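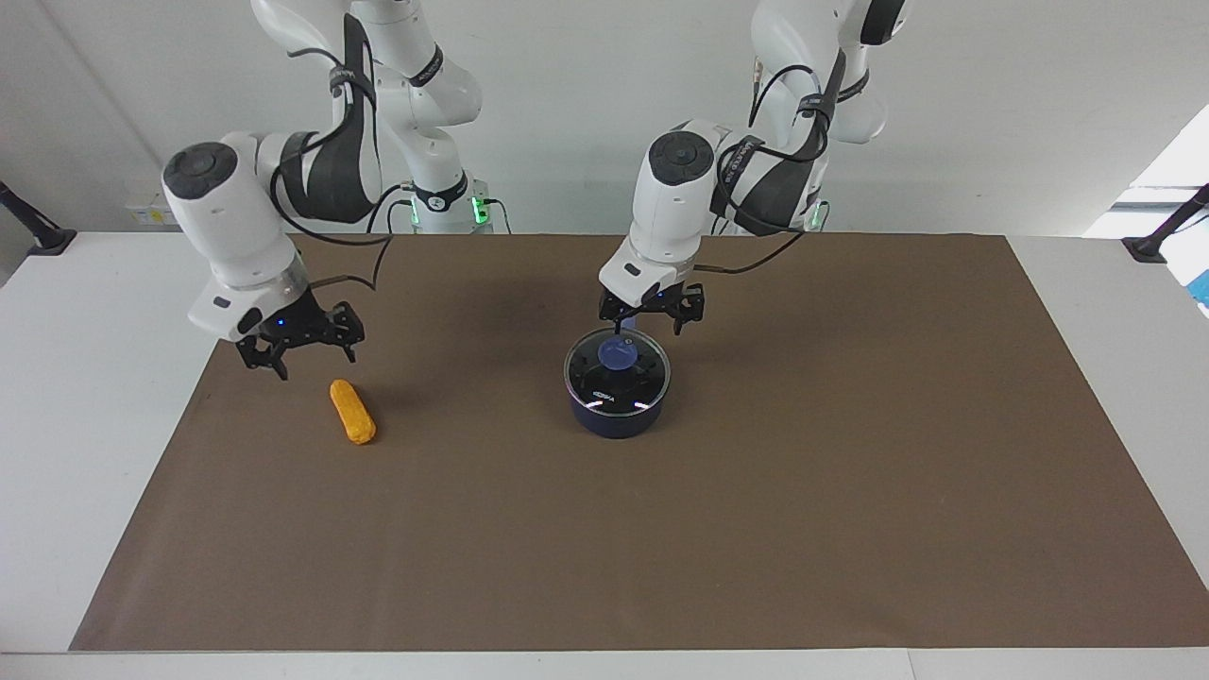

Nernolside Burial Register Index

A transcription of the burial register of Nernolside Cemetery, Holton, with matching entries from the day books of the Karamanlidis funeral home. One row per interment. Maintained by Markos Chatzigeorgiou. Last full export: October 2, 2019.

Contents

burials.csv: the main table, 2064 rows, 17 columns
plots.csv: plot codes, section names, and old plot codes where a section was renumbered
daybook_links.csv: pairs of burial_id and day book page
changes.txt: corrections, newest first

All files are UTF-8 with Unix line endings. Fields are separated by commas and quoted only when the value contains a comma or a quotation mark. The first line of each file is a header.

Source

The register consists of two bound volumes, 220 written pages in all. Entries were made by the cemetery clerk at the time of burial and run in order of interment, except for a block near the end of the first volume where older graves were written in after a survey of the east section. These carry entry_type "survey" and often have no day or month.

The Karamanlidis day books were consulted only to settle names and dates that could not be read in the register. They cover a shorter period and list services held elsewhere, so a missing link does not mean that the burial is in doubt.

Main columns

burial_id: integer, assigned in register order. Never reused.
surname, given_names: as written, including spelling that is clearly wrong.
surname_std: spelling used for searching. Supplied by the transcriber.
death_date, burial_date: year, month, day with hyphens. Unknown parts are left off the end, so a date may be a year alone.
age_text: age as written, for example "3 weeks" or "abt 70".
age_years: whole years, rounded down. Empty if age_text is empty or cannot be read.
spouse, parents: free text, copied from the remarks column of the register.
plot_code: key into plots.csv.
officiant: name or title as written.
funeral_home: filled from the register only, never from the day books.
entry_type: "clerk" or "survey".
volume, page: position in the register.
note: transcriber's remarks, in square brackets if they concern legibility.

Missing values

An empty field means that the register has nothing in that position. A single question mark means that there is writing but it could not be read. Please keep the two apart when loading the file. Several spreadsheet programs also turn partial dates into full ones, so import the date columns as text.

Transcription

Pages were typed once into Netico and then proofread against the volumes by a second reader. Where the readers disagreed, the day book was checked. If that did not help, the first reading was kept and the second was put in the note column. Abbreviated given names (Wm, Chas, Eliz) were not expanded. Married women entered under a husband's name ("Mrs. John ...") have the husband's given name in the spouse column and an empty given_names field unless the clerk recorded hers.

Known problems

Plot codes in the north section were changed after the second volume was begun. The burials table has the newer code throughout. Use old_code in plots.csv to get back to the written form.

Some burial dates come before the death date. Most of these are slips by the clerk around the turn of the year. They have not been corrected.

Reburials appear as separate rows. The note gives the burial_id of the earlier row if it is known.

Stillborn children were usually entered without a name. They have surname only, and age_years is set to 0.

Privacy

Cause of death is written in the remarks for part of the second volume and has been left out of every file. Addresses of next of kin have also been left out. A family member who wants an entry reviewed should send the burial_id and the requested change.

Corrections

Send the burial_id, the column name, the present value, and the proposed value. A photograph of the headstone is useful but does not override the register; differences between stone and register go in the note column. Corrections are applied in batches, the next one in April.

Citation

Nernolside Burial Register Index, Holton. Compiled by M. Chatzigeorgiou. Give the burial_id, volume, and page for single entries.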